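Stop Reporting the Average

Most papers on robot manipulation still give one number: the success rate over all trials. I think the field should drop it as the headline result.

The Jikard group ran 3094 trials of kitchen tasks and reported one score. Split by task, the picture changes. Handling a glass at the coffee machine failed 38 times in the last 40 attempts — the average hid that completely.

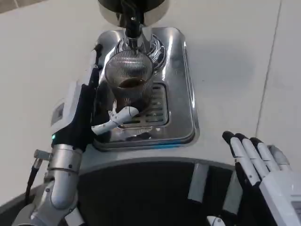 Tobias Bellamy objects that splitting results this way leaves too few trials per task to say anything firm. He would keep the average and add a range.

A range is fine, but it doesn't tell a reader which task broke. Forty trials on one task is thin evidence, and I would still take it. Print the table, put the worst row first, and let the average go in the appendix.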